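Home | Browse topics | Ask | Members | Sign in

Search the boards All topics Go

Storage and Workshops > Spare parts

How do you keep track of spare parts for a small repair club?

Posted by Lavanya Gowda, 6 April 2008

Hello everyone, and thank you in advance for reading all of this, because I do tend to go on. I look after the spares for the Tendmont appliance repair club. We fix up sewing machines, fans, mixers, the odd vacuum cleaner, and people are very generous with their old broken ones, so we strip them down and keep what's good. When I took over in January there was one shoebox of screws and a carrier bag. I have now written up a list with 643 items on it and my dining room is not my own anymore.

My trouble is that the list and the shelves don't agree. Somebody takes a fan switch, puts back a different fan switch, and the list is none the wiser. Plastic covers are the worst of the lot! They don't have numbers you can read without a flashlight, half of them look like each other, and they scratch if you so much as look at them. Do you sort by machine, by type of part, or by size? And does anybody bother with a computer for this, or is a card file still good enough? I'd love to hear what other clubs do before I start printing labels.

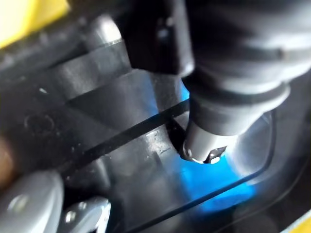

Reply from Raghavendra Ramasamy

By machine. Always by machine. If you sort by type you'll have 50 knobs in a box and none of them will fit what's on the bench. Card file is fine.

2 people found this helpful

Reply from Kaede Ueda

Oh Lavanya, I feel for you, I had exactly the same dining room for most of a winter (my husband ate his breakfast next to a bread machine). I'm going to disagree a little with Raghavendra, though only a little. By machine works well for the things that only fit one machine, like covers, trays and odd-shaped brackets. For belts, fuses, feet and switches, which go into all sorts, I'd keep them by type and write the size on the bag. So you end up with two systems, and I know that sounds worse, but after a week or so your hands know which one to go to.

What saved us at the Makance club was giving every place a number before giving any part a number. Shelf letter, then bin number, and that's what goes on the card. If a part moves, you cross out the old place and pencil in the new one. We had 123 places the first time we did it and it took an afternoon with a roll of masking tape and a pot of tea.

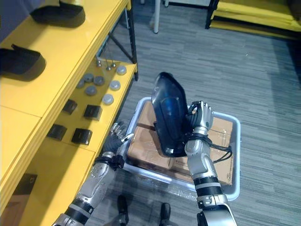
Returns are where most lists go wrong, in my experience, far more than the taking out. People are tired at the end of the evening and they put a thing down on whatever is nearest. So have one place for returns and don't let it be a shelf. An open bin on the floor at the end of the shelving does very nicely, like the light gray one there on the striped carpet next to the yellow unit, low enough that you can drop something in without reading a label. Then one person empties it before the next meeting and puts everything back with the cards in hand. Khairul Chong does ours. He's slow but he is never wrong.

For the glossy covers, an old sock or a bit of tissue goes a long way, and don't stack them more than 3 high.

Reply from Costel Đorđević

Agree with Kaede on the returns bin. We also keep small cartons together in a tray so a whole set can go to the bench in one trip, and anything too long for a carton rides on top until it gets a home.

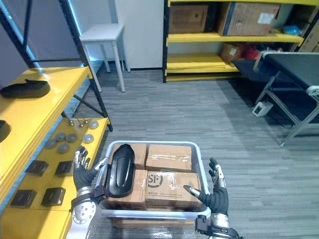
Taped cartons in a light gray tray, long black plastic piece lying on top.

Only other thing, write on the side of the carton as well as the lid. Ours get stacked and then you can't see a word. I use a fat black marker, and if a box has old printing on it I put a blank sticker over that first, otherwise somebody will read the wrong thing. As for the computer, we tried a spreadsheet and it was out of date inside a month. The cards live next to the shelves so people do fill them in.

Lavanya Gowda wrote back:

Thank you all so much, this is lovely. Masking tape bought. Kaede, do you number the bins from the top or the bottom?

Kaede Ueda wrote back:

Bottom, dear. You can always add a shelf on top.

Contact us | Copyright Kurnarora Community Boards | Back to top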